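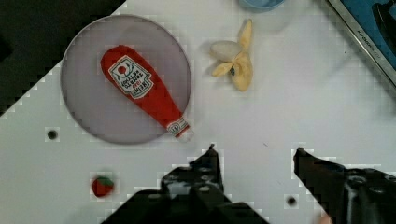
Mesa de trabajo de la célula de manipulación, vista desde la muñeca del robot.

Convocatoria para la provisión de una plaza de técnico o técnica de puesta a punto y mantenimiento de célula robotizada

Entidad convocante: Instituto Rautiainen de Automatización Aplicada, Área de Manipulación
Referencia: RAU-MANT-284
Fecha de publicación: 21 de junio de 2021
Modalidad: contrato laboral a jornada completa, presencial

1. Objeto de la convocatoria

El Instituto Rautiainen convoca proceso selectivo para cubrir una plaza de personal técnico adscrita a la célula de manipulación Estell, situada en el edificio Barnwood. La persona seleccionada se hará cargo de la preparación diaria de la célula, de su mantenimiento preventivo y correctivo y de la documentación asociada a ambas tareas.

La célula consta de un brazo con pinza de dos dedos, una cámara de pequeño formato instalada en la muñeca y una mesa de superficie blanca cuadriculada, con orificios, sobre la que se disponen los objetos de ensayo. Se emplean de forma habitual juguetes de peluche con forma de alimento, entre ellos un bote de kétchup y un plátano a medio pelar, junto con platos y cuencos ligeros. El control de la célula se realiza mediante el software Serkero, en la versión mantenida por el propio Instituto.

2. Funciones del puesto

Corresponderán a la persona contratada las siguientes funciones:

a) Arranque y parada de la célula según el procedimiento interno, con verificación previa de la parada de emergencia y de los límites de velocidad.

b) Inspección de los dedos de la pinza, reapriete de los tornillos al par indicado en la ficha técnica y sustitución de las puntas cuando presenten desgaste u holgura. La apertura y el paralelismo se comprobarán después de cada sustitución.

c) Limpieza de la óptica de la cámara de muñeca, revisión de su soporte y del recorrido del cable, y recalibración de la relación entre cámara y pinza tras cualquier desmontaje o golpe.

d) Limpieza y nivelación de la mesa. Los orificios de la superficie deberán mantenerse libres de fibras y polvo, en particular tras las series realizadas con objetos textiles.

e) Colocación de los objetos de ensayo conforme a la hoja de disposición de cada serie, y retirada de los que presenten costuras abiertas o deformaciones que alteren el agarre.

f) Diagnóstico de averías de primer nivel: pérdida de señal de la cámara, error de posición de los dedos, sobretemperatura de los accionamientos y fallos de comunicación con Serkero.

g) Registro de cada intervención en el libro de la célula, con indicación del componente afectado, la causa probable y las piezas consumidas.

h) Gestión de las existencias de repuestos y solicitud de reposición a la unidad de compras.

El mantenimiento preventivo completo se efectúa cada 190 horas de funcionamiento e incluye el engrase de las articulaciones de la pinza, la sustitución del tramo móvil de cableado y una calibración íntegra. Las averías que exijan la apertura del brazo quedan reservadas al servicio técnico externo; en esos casos, la persona contratada preparará el equipo y asistirá a la intervención.

3. Requisitos

Las personas candidatas deberán reunir, en la fecha de cierre del plazo, los requisitos siguientes:

Título de formación profesional de grado superior en Mecatrónica Industrial, en Automatización y Robótica Industrial o equivalente.
Experiencia acreditada mínima de 18 meses en mantenimiento de equipos automatizados o robotizados.
Capacidad para interpretar planos mecánicos y esquemas eléctricos.
Conocimientos de inglés suficientes para la lectura de manuales técnicos.

4. Méritos valorables

Experiencia en calibración de cámaras montadas sobre robot.
Manejo de Linux a nivel de usuario y redacción de guiones sencillos en Python.
Experiencia en ajuste o fabricación de dedos de pinza, incluida la impresión 3D de piezas de sustitución.
Formación en prevención de riesgos laborales aplicada a células con robot.
Conocimientos de alemán.

5. Condiciones

El contrato tendrá carácter temporal, con una duración inicial de un año y posibilidad de prórroga. La jornada se desarrollará en horario de mañana, salvo en los periodos de mantenimiento completo, en los que podrá trasladarse a la tarde con preaviso. La retribución será la correspondiente a la categoría de personal técnico especialista según las tablas internas del Instituto, disponibles en la unidad de personal.

La incorporación está prevista para noviembre. Durante las primeras semanas la persona contratada trabajará junto a Dirk Kettler, actual responsable técnico de la célula, y recibirá formación específica en Serkero a cargo de Svenja Sauerland.

6. Proceso selectivo

El proceso constará de dos fases, con una puntuación total máxima de 100 puntos.

Fase primera. Valoración del currículo y de los méritos alegados, hasta 30 puntos. Solo se tendrán en cuenta los méritos justificados documentalmente.

Fase segunda. Prueba práctica y entrevista, hasta 70 puntos. La prueba se realizará en la propia célula y consistirá en el desmontaje y montaje de un dedo de la pinza, la comprobación de la calibración de la cámara y la redacción de un parte de intervención. Se permitirá la consulta de la ficha técnica. Las herramientas y los equipos de protección serán facilitados por el Instituto.

La comisión de selección estará presidida por Hannelore Lenz, directora del Área de Manipulación, y contará con Gunther Brinkmann y Dirk Kettler como vocales. Actuará como secretario, con voz y sin voto, Joscha Wiegand.

7. Presentación de solicitudes

Las solicitudes se presentarán a través del portal de empleo del Instituto, con indicación de la referencia de la convocatoria, en el plazo de 18 días naturales a contar desde el siguiente al de su publicación. Deberán acompañarse de:

Currículo actualizado, con una extensión máxima de tres páginas.
Copia del título exigido.
Certificados o informes que acrediten la experiencia.
Descripción breve, de una página como máximo, de una avería resuelta por la persona candidata, con el método de diagnóstico seguido.

La falta de alguno de estos documentos podrá subsanarse en los cinco días siguientes a la notificación correspondiente. Transcurrido ese plazo sin subsanación, la solicitud se tendrá por desistida.

8. Igualdad y protección de datos

El Instituto garantiza la igualdad de trato en todas las fases del proceso. Las personas que precisen adaptaciones para la prueba práctica deberán indicarlo en la solicitud. Los datos personales se tratarán con la única finalidad de gestionar esta convocatoria y se conservarán durante los plazos legalmente establecidos.

9. Consultas

Las consultas sobre el contenido técnico del puesto se dirigirán a Dirk Kettler, y las relativas a la tramitación, a Joscha Wiegand, en ambos casos mediante el formulario de contacto del portal de empleo.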